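Tosstead College Robotics Group
Project report: picking up cloth with a multi-fingered gripper
Author: Nnamdi Yusuf
2024-04-02

1. Aim

Our group was asked to choose one everyday handling task and find out how well a student team could get a robot arm to do it. We chose picking up a piece of cloth from a flat table. Rigid blocks had been done by the previous year's group and their report is on the shared drive under Finham, which was their team name. Ours is Tomudholm.

2. Why cloth

A block stays the same shape when it is gripped. Cloth does not, and the best place to hold it changes each time it is dropped. We wanted a task where the program could not simply repeat the same movement, but where a failed attempt would do no damage.

3. Method

The arm was driven by hand from a second desk. One student moved the arm and another kept the log. For each attempt the cloth was dropped from above the table and left as it fell. The driver then had one try at gripping a fold and lifting it clear. An attempt counted as a success if the cloth stayed up until the driver chose to release it.

We recorded 200 attempts during February. Joint positions were saved along with the video from the wrist camera, so that the recordings could be used later for training. The first sessions were slow - most of the time went on restarting the logging program, which stopped whenever the disk was nearly full. Moving the files to a larger drive fixed this.

4. Results

Of the 200 attempts, 164 were successes. We looked at the other 36 one by one. In 11 of them the fingers closed above the cloth and touched nothing. The rest were slips, mostly where the driver had taken hold of a single layer near an edge. Thick folds were easier to hold than flat areas.

Drivers said the wrist view was useful for the last part of the approach but hard to judge depth from. Two of them preferred to look at the arm directly and only check the screen before closing the fingers. 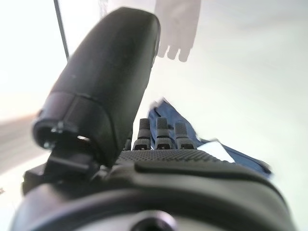

Figure 1. Wrist camera view with the gripper close to the blue cloth.

5. Problems

The nearest finger takes up a large part of the wrist view. The table surface also comes out very bright, and shadows fall across it. We tried turning down the exposure, but then the black parts of the gripper lost all detail, so we went back to the first setting and kept it for every recording.

We also changed driver too often. The success rate dipped after each change and we did not leave enough practice time.

6. Next steps

The recordings have been copied to the shared drive with the log sheet. Next term's group should try a second cloth of a different weight and give each driver a full practice session before logging starts. The mounting plate drawing still needs its hole spacing corrected - the printed part is right and the drawing is wrong.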